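4.2 Does compartment storage save time?

Claims that divided storage shortens household routines are repeated so often that few authors still cite a source for them. The usual chain of references ends at a trade leaflet from Prelden, which gives no sample size and no account of how time was measured. We were not persuaded, and the Stamis diary study was set up partly for this reason.

Households in the study kept a diary of morning dressing for two weeks, first with an open drawer and then with a divided one. Of the 100 diaries handed out, 19 came back too patchy to use. We would not read much into the rest either. People who agree to write down when they put on their socks are probably tidier than their neighbors.

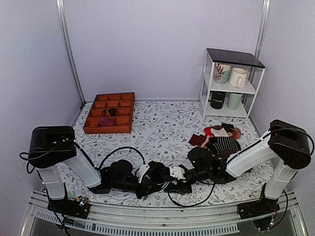
The reported savings were small and went both ways. Several diaries show a quicker start in the first days after the change, then a slow return to old habits. Wuyts households did slightly better than Trorkum households, but the two towns also differ in commuting hours, and a person who must leave by 6:30 will dress quickly from any drawer. Time spent putting clothes away was left out of the diary form — a serious gap, as sorting small items into cells takes effort that an open drawer does not ask for.

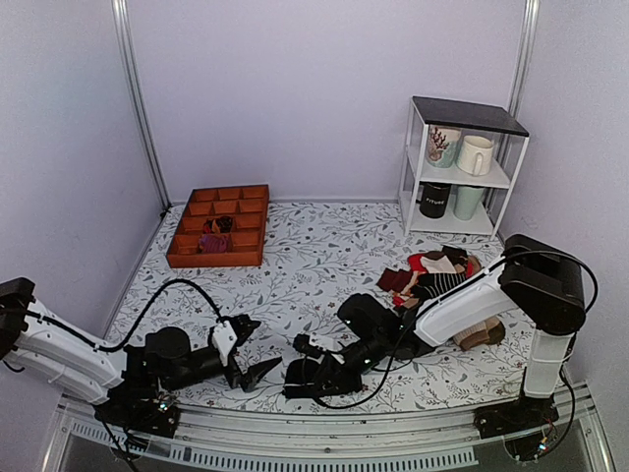 Figure 2. Wooden tray with twelve compartments, most of them empty.

A fairer test would count both halves of the job, filling and finding, and would run past the point where the new arrangement stops feeling new. It would also record how many cells are in regular use. Until such data exist, we treat the time-saving claim as unproven and leave it out of the model in Section 5.

Search this journal Enter keywords

We use cookies to improve your visit. Accept Manage settings

Related articles
Drawer depth and lost items in shared housing
Self-reported time in household diaries: a second look
Laundry day in Trorkum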